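Gripper budgeting

Gripper budgeting is the planning of money for the parts of a robot that touch things, together with the hand-held grippers used to record how people do the same work. It is usually carried out after the arm has been paid for, when there is less to plan with.

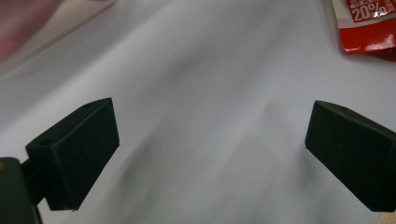
Critics of the practice object to the name, arguing that a budget implies somebody wrote the figure down before spending it. The usual reply is that the figure was written down, in November, on a sheet that also covered chairs.

Scope

A typical plan separates three kinds of cost: the gripper body, the fingers, and the finger pads. Bodies are treated as equipment and fingers as spare parts. Pads fall between the two and are often filed under office supplies, where they are approved quickly and never found again. Foam and rubber facings wear at different rates depending on what is handled, and a plan drawn up for cardboard boxes tends to go badly when the work moves on to glossy packets and thin sheets.

Methods

The Prelletti method assigns a fixed share of the arm's price to everything attached to it. It is simple to explain to a finance office and bears little relation to what anything costs. The Huraseo method starts from the list of objects to be handled and works backward to the hardware. It gives better results, provided the list stops growing, and no list is known to have done so.

A third approach, used at the Maldonado workshop, is to buy one gripper, wear it out, and order the next batch based on what broke. In its first planning round the workshop set aside 4,000 dollars for 7 hand-held units and their spares. It ended the round with 74 pads and 11 finger screws, of a size that fit an earlier model.

Common omissions

Items most often left out include mounting brackets, chargers, shipping, the second set of fingers, and the objects themselves. Test groceries are a frequent source of dispute, particularly when bought on sale and claimed at full price. The Grikus planning sheet added a line for them in its second edition, under "Consumables (do not consume)."

See also: Spare parts; Depreciation; Purchase order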